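Techniker/in Störungsanalyse und Arbeitssicherheit (m/w/d), Schwerpunkt humanoide Roboter im Nassbereich

Mevia sucht zum Eintritt im Dezember oder nach Vereinbarung Verstärkung für die Versuchswohnung. Die Stelle ist in Vollzeit ausgeschrieben (40 Stunden pro Woche) und zunächst auf zwei Jahre befristet. Eine Verlängerung ist vorgesehen, wenn das Projekt Dratcombe in die nächste Phase geht.

In der Versuchswohnung erledigen Roboter Hausarbeit, die mit Wasser zu tun hat: Handwäsche am Waschbecken, Putzen, Spülen. Im laufenden Versuchsabschnitt haben wir 1.802 Durchgänge am Waschbecken protokolliert. Bei 17 davon hat der Roboter den Greifer nach einem Stoppbefehl verzögert entlastet, das heißt, der Arm hat noch nach unten gedrückt, als er schon hätte stillstehen müssen. Verletzt wurde niemand. In einem Fall ist der Beckenrand gerissen und das Becken musste ausgetauscht werden.

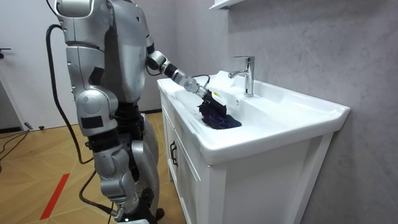 Mevia - Abteilung Prüfbetrieb und Sicherheit

Die Ursache kennen wir bisher nur zum Teil. Ein Teil der Fälle geht auf Feuchtigkeit in einer Steckverbindung am Handgelenk zurück. Die Dichtung wurde inzwischen vom Zulieferer Lengyel überarbeitet, seitdem ist dieser Fehler nicht mehr aufgetreten. Die übrigen Fälle lassen sich damit nicht erklären. Auffällig ist, dass sie fast alle beim Schrubben von Stoff am Beckenboden vorkamen, wo die Bürste dauerhaft Gegendruck hat. Beim Greifen und Ablegen trockener Teile haben wir den Fehler nie gesehen. Bis zur Klärung läuft der Waschversuch mit reduzierter Anpresskraft und nur, wenn eine zweite Person am Not-Halt steht.

Ihre Aufgaben

Sie übernehmen die offenen Störungsfälle und führen sie bis zum Abschluss. Dazu werten Sie Kraft- und Stromverläufe aus, gleichen sie mit den Videoaufnahmen ab und stellen einzelne Abläufe am Becken nach.
Sie zerlegen und prüfen Greifer, Handgelenke und Steckverbindungen und dokumentieren die Befunde.
Sie schreiben die Gefährdungsbeurteilung für die Versuchswohnung fort und unterweisen neue Kolleginnen und Kollegen.
Sie stimmen sich mit Valtia ab. Von dort kommt die Steuerungssoftware, und dort wird die Stoppfunktion derzeit überarbeitet. Neue Softwarestände geben Sie für den Betrieb frei oder eben nicht.
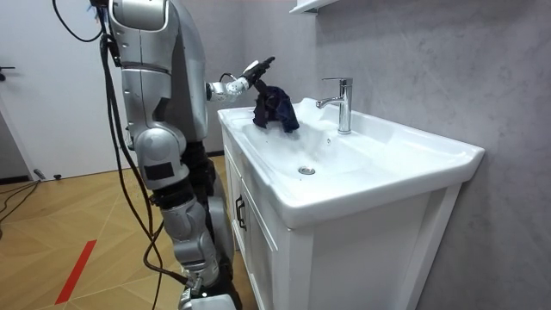 Zum Arbeitsplatz gehört auch die Ordnung am Boden und am Becken. Nach den Vorfällen haben wir die Regeln für den Aufenthalt im Bad neu gefasst, und die neue Stelle soll sie weiter ausarbeiten. Ungelöst ist vor allem die Kabelführung: Die schwarzen Leitungen hängen hinter dem Roboter bis auf den Boden herunter, und das in einem Raum, in dem mit nassen Textilien gearbeitet wird. Wer zum Becken geht, muss darauf achten. Wir erwarten von Ihnen einen Vorschlag, wie sich das ändern lässt, ohne die Bewegung der Beine einzuschränken. Eine Führung über die Decke haben wir erprobt und wieder verworfen, der Roboter hat sich beim Drehen darin verfangen.

Was Sie mitbringen

Abgeschlossene Ausbildung in Mechatronik, Elektrotechnik oder Automatisierungstechnik, gern mit Techniker- oder Meisterabschluss. Ein Studium ist möglich, aber keine Voraussetzung.
Praktische Erfahrung in der Fehlersuche an elektrischen Antrieben.
Kenntnisse in Maschinensicherheit und Risikobeurteilung. Fehlende Nachweise können Sie bei uns nachholen, die Kosten tragen wir.
Sichere Deutschkenntnisse in Wort und Schrift, Englisch für die Abstimmung mit Zulieferern.
Bereitschaft, einen Versuch abzubrechen, auch wenn der Zeitplan darunter leidet.

Erfahrung mit humanoiden Robotern setzen wir nicht voraus. Die Einarbeitung dauert mehrere Wochen, in dieser Zeit arbeiten Sie nicht allein am Gerät.

Was wir bieten

Unbefristet Beschäftigte und Projektstellen werden bei uns nach demselben Haustarif bezahlt. Die Eingruppierung richtet sich nach Ausbildung und Berufsjahren. Gleitzeit ist möglich, an Versuchstagen beginnt der Betrieb um 8 Uhr. Gelegentlich läuft ein Dauerversuch auch am Samstag - dafür gibt es einen freien Tag in der Woche darauf. Arbeitskleidung und Sicherheitsschuhe werden gestellt.

Bewerbung

Bitte schicken Sie Lebenslauf und Zeugnisse an die Personalstelle von Mevia, Kennwort "Prüfbetrieb Nassbereich". Statt eines Anschreibens hätten wir gern eine halbe Seite über eine Störung, die Sie selbst aufgeklärt haben, oder über eine, bei der es Ihnen nicht gelungen ist. Fachliche Fragen beantwortet Imre Bíró, Leitung Prüfbetrieb. Zum Vorstellungsgespräch gehört ein Rundgang durch die Versuchswohnung, bitte kommen Sie mit geschlossenen Schuhen.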